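Chapter 6
Putting Things Away 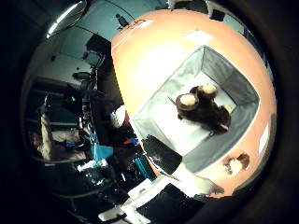 Fig. 6.1 A grey fabric bin with one soft toy in it.

Every home has a bin like the one in Fig. 6.1. It was bought in a burst of hope, usually in November, when the shops are full of storage and the floor is full of everything else. For a short while it holds what it was meant to hold. Then somebody drops in a glove, a battery and half a jigsaw, and it becomes a place where things go to be forgotten.

In Chapter 5 we looked at shelves, which at least have the decency to show you your mistakes. This chapter deals with open containers: bins, baskets, trays and tubs. They are cheap and forgiving, and they will hide a mess for years if you let them.

We begin with soft toys, the hardest case in the family home. They do not stack. They have no flat side. They cannot be thrown out while their owner is awake. A shaggy brown one takes up a surprising share of a bin's floor, and it will not be folded to make room for a friend.

Section 6.2 follows the Rahman household, where Ridwan Rahman set out to clear one playroom and listed 214 objects before he stopped for tea. Of these, 90 were soft toys. His first plan was to buy more bins. His second plan, made after he had bought them, is the one we recommend.

Section 6.3 compares fabric bins with rigid ones. Fabric is light and kind to shins, but the walls sag, and a sagging bin looks full well before it is. Section 6.4 turns to labels, including the sad history of the label marked "Misc."

Before you read on, choose one container in your own home and write down what you think is in it. Then tip it out on the floor. Keep both lists, as you will need them for the exercise at the end of Section 6.2, and put the contents back before anyone comes in.

Key words in this chapter: capacity, sorting, overflow, label, home (of an object).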